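Subject: Re: [pantry-list] Snack tray sorting

On Wednesday, February 12, 2025, Ryszard Krajewska wrote:
> Tip the lot out on the bed, then pack it all back in the green lid.
> 12 minutes, and you'll know what you've got.

I have my doubts, Ryszard. Half these packets crush if you look at them, and a shallow lid holds less than you'd think. I'd also keep the oat chips away from anything spicy, whatever colour the bag is. 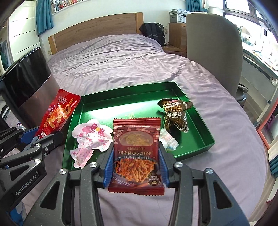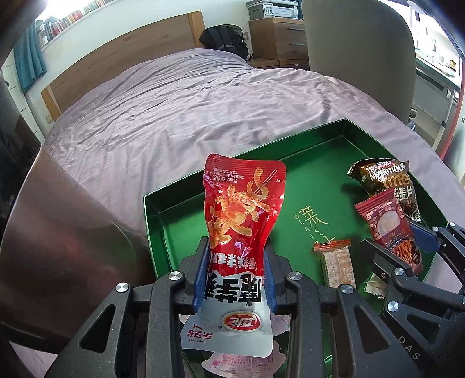
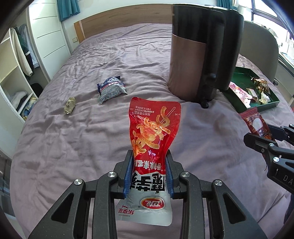
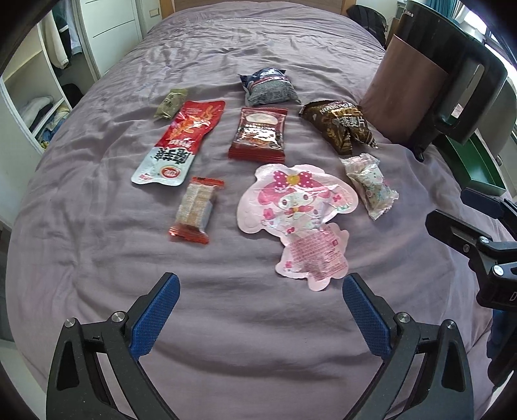 Do the crinkly bags go in first or last?

Last, on top of the bars, so they don't get squashed.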